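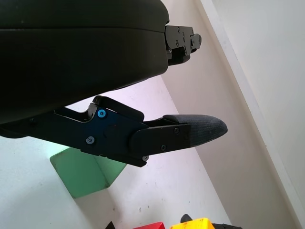
Kalkidan Nigatu asked on the list why the candidates who dropped out before the May convention are still in the table. They stay because they received delegate votes on the first ballot, and a vote that was cast should have a row.

Caruvden, convention ballots data card
Version of 6/28/19

What is inside
One file, ballots.csv, with 1649 rows. Each row is one candidate in one round of voting at one state party convention, for governor and the offices below it. Primary results are not included.

Columns
year: four digits
party: short code, see parties.txt
office: as printed on the convention agenda
round: starts from 1
candidate: family name first
votes: whole number, empty if the round was by voice
endorsed: yes, no or unknown

Sources
I typed most rows by hand from convention minutes and newspaper reports. For 1456 rows I had two sources and they agree. The other rows have only one source, and the column "checked" says no. Please be careful with these.

Known problems
The year 2000 is weak. One party changed its delegate rules in the middle of the meeting, and the minutes give two totals for the second round. I kept the later one — the earlier is in notes.txt.
Names with accents were broken in the first version. Malachy Ó Briain repaired them, but if you open the file in a spreadsheet, choose UTF-8.
Voice votes have no numbers. Do not read the empty cell as zero.

Corrections
Write to Eimear Kinsella with the row number and a copy of the source. Without a source we can not change a row.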